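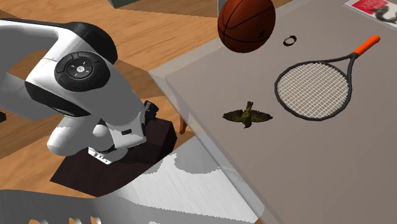
Regras da casa para quem avalia robô em simulação

Faz tempo que eu prometo passar a limpo as minhas regras de avaliação, e finalmente sentei para fazer isso. Quem acompanha o blog sabe que eu adoro uma boa norma (sim, sou dessas pessoas que leem o anexo informativo antes do texto principal), mas no nosso cantinho, o da manipulação simulada, quase não existe norma para seguir. Existe costume. E costume muda de mesa para mesa, de pessoa para pessoa, e às vezes da mesma pessoa entre antes e depois do almoço.

O ponto de partida foi o Shin, o nosso conjunto de tarefas de mesa: um braço, um tampo, objetos espalhados, uma instrução curta. Rodamos 720 episódios na última rodada, e quando fui conferir os que estavam marcados como sucesso encontrei 117 em que eu, olhando com calma, não saberia dizer se foi sucesso mesmo. O objeto tinha chegado ao lugar certo, só que meio apoiado em outro. Ou tinha chegado, e a garra ainda estava encostada nele quando o relógio parou. Ou estava a um dedinho da superfície, parado no ar do jeito que só objeto simulado fica.

Fiquei animadíssima. Sei que não é a reação esperada! Mas 117 casos duvidosos são um presente para quem gosta de escrever regra, porque cada um deles aponta uma frase que faltava no documento.

Vamos a elas, na ordem em que foram entrando no caderno.

Congele o cenário antes de olhar para a política

A lista de objetos, as posições iniciais, as texturas do chão e a posição das câmeras ficam fechadas antes de qualquer modelo rodar. Parece óbvio, e mesmo assim eu já troquei um tampo no meio de uma avaliação porque o brilho me incomodava. Nunca mais. Se o tampo é cinza-claro e tem uma borda levemente elevada, ele vai ser cinza-claro com borda até o último episódio. Mudou alguma coisa, muda o número da versão e começa tudo de novo, inclusive o que já tinha dado certo.

A semente aleatória vai escrita no cabeçalho do relatório, por extenso. "Semente padrão" não vale, o padrão muda quando se atualiza o simulador.

Misture objetos que não combinam

Essa é a minha favorita. Uma mesa com bola de basquete, raquete de tênis, um passarinho de asas abertas e uma revista não parece a sala de ninguém, e é ótima para avaliar. Os tamanhos não conversam entre si, as formas também não. A bola rola, a raquete tem uma parte vazada que confunde a estimativa de contato, a revista é praticamente um plano, e o pássaro tem penas em todas as direções e nenhum lugar evidente para pegar.

A regra diz: em cada cenário, pelo menos um objeto que a garra não consegue abraçar inteiro, um fino e um de contorno irregular. Na primeira versão eu tinha posto também uma exigência de peso, mas tirei, porque a massa que vem nos modelos prontos é uma loteria. Tem bola de basquete por aí que pesa menos que uma revista! Enquanto ninguém fizer uma revisão séria das massas, prefiro não fingir que elas significam alguma coisa.

E confira as escalas, por favor. Uma por uma. Modelos de fontes diferentes chegam em unidades diferentes e o olho se acostuma rápido demais ao que vê na tela.

Deixe o mundo assentar

Antes de contar o tempo do episódio, 500 passos de física com o braço parado. Objetos importados costumam nascer um pouco acima ou um pouco dentro da superfície, e nos primeiros instantes caem, tremem ou escorregam. Se o braço já estiver se mexendo nessa hora, você está medindo as duas coisas juntas.

Passados os 500, o sistema verifica se há algum objeto sem contato com nada. Se houver, o episódio não começa e a ocorrência vai para o registro. Não se empurra o objeto para baixo com a mão (todos nós já fizemos isso, todos nós sabemos a tecla de atalho).

Escreva o critério de sucesso como se fosse para outra pessoa

O nosso critério antigo cabia em uma linha: "objeto no destino". O novo ocupa meia página e pede que o objeto esteja apoiado na superfície de destino, sem contato com a garra, com velocidade abaixo do limite, durante uma janela inteira de tempo. Apliquei o texto novo aos episódios duvidosos e, dos 117, 108 passaram a ter resposta clara sem que eu precisasse discutir com ninguém. Os nove restantes são todos de objeto apoiado em cima de outro objeto, e para esses ainda não tenho uma redação que me agrade.

Vocês não imaginam a alegria de reler meia página chata e ver que ela funciona.

Duas câmeras, sempre

Uma olhando a mesa com o braço junto, outra de perto, na altura da garra. A de fora mostra para onde o braço está indo e o que há em volta; a de perto mostra o contato. Já discuti bastante sobre isso com o pessoal da Zerside, que trabalha só com a vista externa e compensa com os dados de contato do simulador. Respeito, mas continuo achando que o dado de contato diz que duas malhas se tocaram e para por aí. Para saber se foi com a face do dedo ou com a quina, eu quero ver.

Na revisão, as duas vistas abrem lado a lado e com o mesmo relógio. Se uma delas perdeu quadros, as duas são descartadas.

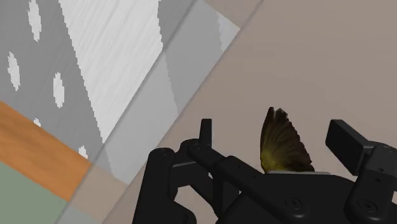 Clurham, fevereiro

Voltei ao texto depois de uma semana inteira só de objetos finos, e tenho novidades!

Passei esses dias na vista de perto, com a garra preta ocupando metade da tela, e foi ali que a maior parte das regras antigas mostrou onde estava frouxa. Objeto fino e nervurado, em forma de leque ou de concha, é um teste maravilhoso. A borda de cima é irregular, a base é estreita, e qualquer diferença de ângulo entre os dois dedos muda completamente o que acontece quando eles fecham. Com uma caixa a gente passa meses sem notar que os dedos não estão alinhados. Com um leque, nota no primeiro episódio.

Então entraram regras novas.

A primeira é sobre a palavra "preensão". No registro, agora, só se escreve que houve preensão quando os dois dedos têm contato e o objeto acompanha o movimento da garra durante um deslocamento mínimo. Antes disso o estado se chama "objeto entre os dedos", que é uma expressão feia e muito útil. Ver uma coisa em pé entre um dedo e outro, numa imagem parada, não autoriza ninguém a marcar a caixinha. Eu marcava. Marcava com gosto, até, e depois o objeto ficava para trás quando o braço subia.

A segunda trata da malha de colisão. Para objetos com nervuras, é obrigatório anexar ao relatório uma vista da malha de colisão junto com a malha visual. O simulador costuma simplificar a forma por conta própria e trocar um leque por um bloco cheio, e aí a garra segura com a maior segurança um pedaço de ar que na tela nem aparece. Se a simplificação foi usada, diz-se que foi usada e com quais parâmetros. Não é proibido simplificar (sem isso algumas cenas nem rodam num tempo decente), só quero que esteja escrito.

A terceira é sobre cores e fundos. Chão bege, uma faixa de madeira alaranjada, painel cinza com manchas brancas: os fundos variam, e devem variar, mas a combinação de fundo com objeto tem que ser sorteada, e o sorteio tem que ficar guardado. Descobri uma sequência em que os objetos esverdeados caíam sempre contra fundo claro. Uma política que aprende isso vai parecer ótima até o dia em que alguém trocar o chão.

A quarta é pequena e me deu um trabalhão. Todo episódio descartado precisa de um motivo escolhido numa lista fechada, e a opção "outros" foi extinta. Choradeira geral, inclusive minha. Acontece que "outros" tinha virado o nosso motivo mais comum, e quando abri um por um havia ali problema de textura, objeto atravessando a mesa, câmera dentro de parede e muita coisa que era simplesmente fracasso da política. Fracasso conta como fracasso! Descartar episódio ruim porque ele ficou feio na tela é a maneira mais rápida de ter um número bonito que não serve para nada.

Também mudei de ideia sobre a revisão humana. Eu defendia que uma pessoa bastava, desde que fosse cuidadosa. Em Drandov eles fazem com duas, sem que uma veja a resposta da outra, e só abrem conversa onde houver divergência. Experimentei e gostei muito – dá menos trabalho do que parece, e as divergências são a melhor fonte de regra nova que já encontrei. Quando duas pessoas atentas discordam de um episódio, quase sempre é o texto que está mal escrito.

O que ainda está em aberto, para quem quiser palpitar nos comentários:

O caso do objeto apoiado em cima de outro, que continua com seus nove episódios sem veredito. Uma leitora sugeriu contar como sucesso se a instrução não mencionar o tampo. Gosto da ideia, só que aí as instruções precisam ser reescritas todas.

O limite de velocidade para considerar um objeto parado. O nosso é o mesmo para todos, e bola não para como revista para. Talvez um limite por família de objeto, mas me dá preguiça só de pensar na tabela.

E o tempo de espera depois que a garra abre. Usamos uma janela fixa, e ela me parece curta para peças que ficam de pé sobre uma base estreita e podem tombar mais tarde. Vou testar com o dobro na próxima rodada do Shin e conto aqui, com as duas vistas e a semente no cabeçalho.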